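Hem (sewing)

A hem is the finished edge of a piece of cloth, made by folding the raw edge over on itself, once or twice, and stitching it down so that it cannot fray or curl. Nearly every household textile has one somewhere, from tea towels and pillowcases to the bottom of an old T-shirt, and it is often the part of the cloth that the hand finds first when the washing is being sorted.

Knitted fabrics and hems

Jersey and other soft knits behave rather differently from woven cloth at the edge. A woven sheet will shed threads if it is left raw, while a jersey tends to roll up on itself like a sleepy cat, and so the fold is there as much to keep it flat as to keep it whole. The doubled cloth makes a band that is thicker than the fabric beside it, and the thread may be matched to the cloth or left to show, as with small tan stitches on pale grey.
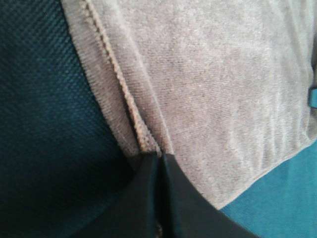 Use in folding

Anyone who has folded a great deal of laundry will know the hem as a kind of handle. It gives the fingers something firm to pinch, and it runs along the edge of the cloth, so that two hems brought together will usually bring the rest of the piece along with them. Jaime Tavares, whose household handbook was much loved in the Wanport area, gave 17 pages to the subject and advised smoothing the hem from end to end before making the first fold - a small courtesy to the cloth, as the book puts it.

Care

Hems dry more slowly than the single layer next to them, and it is kind to give them a little longer on the line. A loose stitch is best caught early, with a few turns of matching thread on the inside of the fold.

See also: Selvedge, Seam, Jersey (fabric)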